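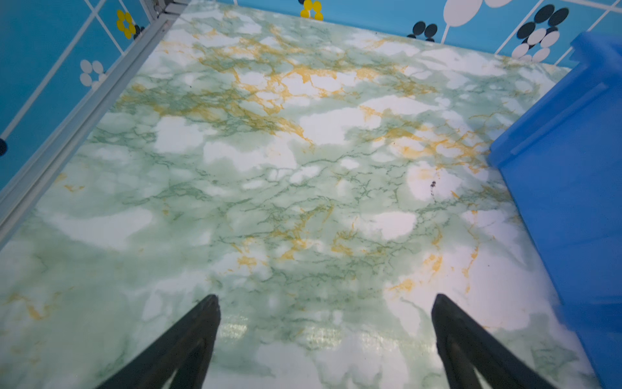

Cleaning a glossy printed marble top: are the small dark specks dirt, print or damage?

Home Help Brotalthorpe > Surfaces and furniture
Viewed 2046 times

Jae-in Moon
Posted 11th April

I moved into a furnished rental and one of the surfaces has a printed marble pattern. The base is a pale mint green with cloudy white patches, there are fine dark green veins all over it, and a band of golden yellow runs diagonally across. The finish is smooth and slightly glossy. The wall behind it is turquoise-blue, also patterned, so between the two there is very little plain color anywhere to rest the eye or to check for dirt.

The problem is that I can't tell what is part of the pattern and what isn't. There are a few tiny dark specks, and the ones I keep noticing are in a small black cluster on one of the white patches. I have not tried to remove them yet. The last place I lived had a similar top in plain white, and I took the gloss off a section of it with a cream cleaner in December trying to get rid of a mark that was part of the material. I was charged for that and would prefer not to repeat it.

What I know about the top: it is 1595 mm long. The inventory calls it "worktop, marble effect" and gives nothing else. The agent thinks it may have been bought through Prendetura but has no paperwork. I can't find an exposed edge, so I don't know if it is a laminate or an adhesive film that someone has put over an older top.

What I would like to find out:

How to tell a printed speck from dirt without scrubbing it.
How to tell film from laminate without lifting anything.
What is safe to clean it with in either case.

I also keep a bright blue plastic bin standing on it and slide it back and forth when I need the space. If that is a bad idea, please say so.

Dunne
Posted the next morning, marked as accepted

Treat the top as film until you have established otherwise. Everything that is safe on adhesive film is also safe on a laminate, and the reverse doesn't hold.

Specks first. Start dry. Go over the area with a soft brush or a clean microfiber cloth, very light pressure, one direction. Loose crumbs, pepper, grit and so on will move. Do this before any liquid goes down, as a hard particle under a wet cloth will scratch a gloss finish.

If a speck stays, change the light. Turn off the ceiling light, put a flashlight flat on the surface and let the beam run across it. Anything standing above the surface throws a small shadow on the far side. A pit or pinhole shows a shadow on the near side, and often a bright rim. A printed dot shows neither. Move the flashlight and check from a second direction before you decide, and keep your eye out of the direct reflection. On a glossy top the glare band will hide exactly the detail you are looking for.

Then use your fingernail, pad side first. You can feel a dried droplet quite easily even if it is too small to see well. Don't scrape.

The other test for print is repetition. Printed marble comes off a roller or a press, and the design repeats at a fixed interval. Find a distinctive feature near the speck, such as a fork in one of the green veins, and look for the same fork elsewhere on the top. If the speck is there as well, in the same position relative to the fork, it is print. If the fork is there and the speck isn't, it is something else. The limitation is that the repeat can be longer than the top, in which case the test tells you nothing. With a busy pattern it helps to photograph two areas and compare them on a screen.

Film or laminate. Some indications, none of them conclusive alone:

Look at the reflection of a straight object, for example a window bar or a ruler held upright. On laminate the reflected line is usually straight, or has an even, fine ripple. On film it tends to wander, since the film follows every fault in the old top and in the glue.

Look for blisters with the same flashlight. A small raised dome that goes down when pressed and comes back is air under film. Laminate can blister too, but it needs heat or water to do it and the blister is stiff.

Look at the corners and at any cutout. Film has to be folded or cut there, and it is very rare to see it done without a crease or a small overlap. You say you can't find an exposed edge, but feel along the underside at the front. If film has been wrapped, it ends somewhere underneath, and you will feel a step about as thick as a business card, or thinner.

Tapping is sometimes suggested. I don't find it useful. You hear the board underneath in both cases.

Cleaning. Warm water, a drop of dish soap, cloth wrung out until it no longer drips. Wipe, wipe again with plain water, dry with a second cloth. The drying matters more on gloss than on matte, as the residue is what makes it look hazy. If you see a lighter, cloudy streak that moves when you move your head, that is reflected light and you can leave it alone. If it stays in one place, it is residue or wear.

For a speck that is raised and won't come off: lay a folded damp cloth on it for a few minutes, then wipe. Repeat that before going to anything stronger. The damp cloth shouldn't go on a seam or an edge.

Do not use cream cleaner, the green side of a sponge, melamine foam, bleach, acetone, or vinegar left to stand. Melamine foam is the one people assume is gentle. It is a fine abrasive and will dull gloss in a few strokes.

The bin. Plastic on gloss is acceptable if both faces are clean. What does the damage is grit caught between them. Lift it to move it, or put felt pads under it, and wipe the base when you wipe the top. If you use felt, replace it when it gets hard.

Jae-in Moon
Comment on the above

Thank you. I will do the dry brush and the flashlight tonight and leave the damp cloth for later in the week. One thing about the repeat: do I measure along the length only, or could it repeat across the width as well?

Dunne
Comment

Along the length in most cases. Sheet and roll goods are normally printed lengthwise, and a worktop is normally cut lengthwise from them. If it is film applied in two strips side by side, you can find the same feature offset across the width, and there will be a seam between them. So if you do find a repeat across the width, that answers your other question too.

lowgear_499
Posted two days later

Magic eraser. Used it on mine for years, no problem. If a speck doesn't come off with that it's the pattern.

Dunne
Comment

See above regarding melamine foam. What finish is yours?

lowgear_499
Comment

Matte I think. Might be matte now.

Lultadow Flooring and Tops
Posted the same week

I fit worktops and agree with most of the accepted reply. A few additions from the trade side.

"Marble effect" on an inventory covers everything from film to laminate to a coated board, so it won't help you identify the material. Neither will the supplier's name if there is no product code. Check the underside with a flashlight and a phone anyway. If it was fitted as a new top there is sometimes a stamp or a paper label on the bottom face, most often toward one end. A stamp doesn't rule out film having been added later.

Regarding dark specks on pale areas: the designs that imitate veined stone often include small dark flecks on purpose. In the ones I see, they are distributed in a similar way all over, and they have slightly soft edges under a magnifier, as you are looking at ink dots. A tight cluster in one place with nothing like it elsewhere is less typical of print. I would not call it either way without being in front of it. A cheap 30x loupe settles it in a few seconds, and you can use it later for checking whether the gloss is scratched.

If the specks turn out to be pits, leave them. Do not fill them with nail polish, which I am asked about regularly. Solvent in the polish can soften film and haze the area surrounding it. On laminate the wax filler sticks sold for furniture will do for a cosmetic repair, but in a rental I would report the pits to the agent and let them decide.

Heat: with an unknown top, use a trivet under anything out of the oven or off the stove. Film will lift or shrink well below the temperature that marks a laminate.

For the deposit, photograph the top now, in daylight, with a tape measure lying next to anything doubtful, and email the pictures to the agent so that they are dated. Take one set from above and one set from low down along the surface. Pictures from above show the pattern well and the condition badly.

Jae-in Moon
Update

Underside of the front edge: there is a very thin step that I can catch with a nail, running most of the length. I assume that means film. The reflection of the window also bends slightly toward the left end.

I brushed the top dry. Some of the specks came away and some did not, and I had no loupe at that point, so I am leaving the remaining ones until it arrives. The vein pattern does not seem to repeat within the length, or I have not found where it does. The yellow made it harder to compare, because I kept matching on color and then finding the veins were different.

Felt pads are on the bin. I have sent photographs to the agent and asked whether they know who applied the film and when.

Dunne
Comment

A continuous step is a fairly strong sign. Keep the cloth well wrung out along that front edge, and don't pick at it.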